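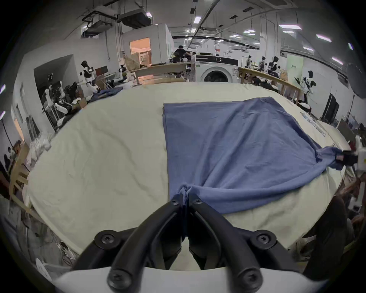 How do you fold a T-shirt so it stays folded in the drawer?
Get it flat before you fold anything. Pull the two bottom corners until the hem is straight, smooth from the middle out, fold the sides in to make a long rectangle, then fold that in thirds from the hem up. A shirt that starts flat holds its shape. A shirt that starts with a wrinkle under it keeps the wrinkle and comes undone the first time you go digging for your socks.

That's the short version, and if you only came for that, off you go! The long version has a table in it, and jeans, and my opinions on inside-out sleeves.

Folding T-shirts on a table, the way I do it now
28 Apr 2020

I used to fold on the bed. I'd dump the whole load on the comforter, fold half of it, get called away and then at bedtime move the lot onto a chair (you know the chair). The bed is too soft and too low. You press down to smooth a shirt and the mattress gives, so the creases just move somewhere else, and after one load my back feels like I've been planting potatoes.

So now I fold standing up, at a table, with a cloth on it. The cloth matters more than I expected. On a bare slick tabletop a T-shirt slides toward you every time you tug it. A plain cotton cloth grabs it just enough that you can pull one corner and the rest of the shirt stays put. Mine is a cheap one I bought in Trurnberg, 200 centimeters long, and it hangs over both ends of the table. Go for a solid color, and a pale one if you can. Dark shirts show up nicely against it and so does lint.

Before you start, get these together:
a table that comes up to your hip or a bit higher
a cloth to cover it
the clean load, fully dry
a spot for finished stacks that isn't the spot you're folding on

Fully dry, please. I had a letter from a reader, Boonsong Yimyam, who was folding things when they were almost dry because they smooth out so well like that. They do! Then they sit in a closed drawer and smell like a gym bag by the weekend. If a waistband or a collar feels cool against the back of your hand, hang it up for another hour.

Step 1. Sort before you fold
Make rough piles by type: shirts, pants, small stuff. Don't get fussy about colors or whose is whose yet. All you want is to fold the same kind of thing several times in a row, because your hands get into a rhythm and the tenth shirt takes a quarter of the time the first one did.

Do the heavy things first. Jeans are easy, they're stiff and they stack like books. Lay one leg over the other, tuck the pointy bit of the seat in so the edge is straight, fold the cuffs up to just short of the waistband and then fold in half again. Done.
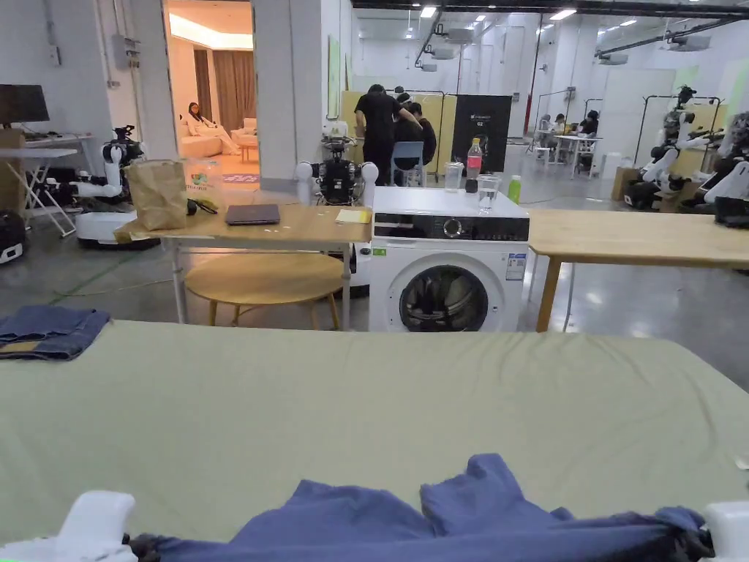 My rule about the working space is that the middle of the table belongs to one garment at a time. I break this rule constantly and regret it every time, usually when a finished stack goes over the edge and I get to do it again. Jeans can stay on the table if they're parked out at the far left like the folded pair there, with the whole center left clear for that crumpled navy thing up front. Everything else goes on a shelf or a chair or straight into the basket. And drinks live on some other surface altogether, I learned that one with a full mug of tea.

Step 2. Wake the shirt up
Pick the shirt up by the shoulders and give it one good snap, like you're shaking sand out of a beach towel. One snap gets rid of more wrinkles than a minute of patting. Check that the sleeves are both right side out while you're at it. I don't turn them for anybody over the age of ten in my house, they get folded however they arrived, but for my own shirts I do it now or I forget.

Step 3. Lay it down
Front side down, neck away from you, hem toward you. Let the hem come down last so the air gets out from under it. It'll look messy around the shoulders and one sleeve will be up by its own ear. Leave it for a second and deal with the hem first.

Step 4. Pull the corners
Take one bottom corner in each hand. Pull out to the sides until the hem is a straight line, then pull gently toward you. Gently! You're stretching out the wrinkles, and an old soft T-shirt will happily stretch along with them and stay that way. If you see a hard ridge running across the fabric from one hand to the other, you're pulling too much or your hands aren't level. Let go a little and it relaxes.

Now go up and sort out the sleeves and shoulders. Run your palm from the center of the chest out to each sleeve.
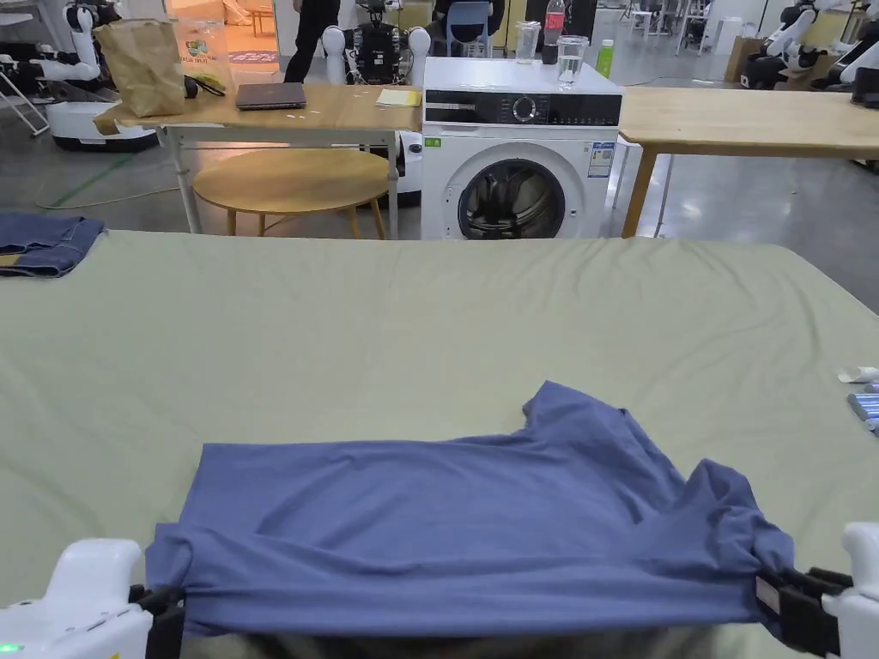

Hem pulled straight, shoulder and sleeve still to be smoothed.

Step 5. Sides in
Fold one side in to the middle of the back, from shoulder to hem, and flip the sleeve back on itself so it lies along the edge. Same on the other side. You want the two sides to just meet. If they overlap a lot you'll get a thick ridge down the center, and the stack will lean.

Step 6. Up in thirds
Hem up a third, then over again to the collar. Turn it over and there's your neat front. If you file your shirts upright in the drawer (I do, I can see all of them at once), fold it in half one more time and stand it on its edge. If it falls over, it's too loose. Press the air out with your forearm and try again.

A few things people ask me

My table is tiny. Mine was 90 centimeters across for years and it was fine. Turn the shirt so the long way of the shirt runs along the long way of the table, and keep your stacks somewhere else.

Do I need a folding board? My friend Chutima Intarasuk swears by hers and her closet looks like a store. I've tried it, and I'm quicker with my hands, but for kids who are learning it's great fun and they all come out the same size.

What about long sleeves? Same steps. When you fold the side in, the sleeve goes straight down toward the hem, and if it's longer than the shirt just turn the cuff back up.

The cloth keeps bunching up. Mine too. Clip it under the table edge with a couple of clothespins or the clamps you get for picnic tables. A few wrinkles in the cloth won't hurt, but smooth out the big ones before you lay a shirt over them.

How long should a load take? Last time I timed myself it was 23 minutes with the radio on, socks included. Socks are a whole other page and I'm still writing it. I hope to have it up in May, once I've found the partners for the ones in the bag behind the door.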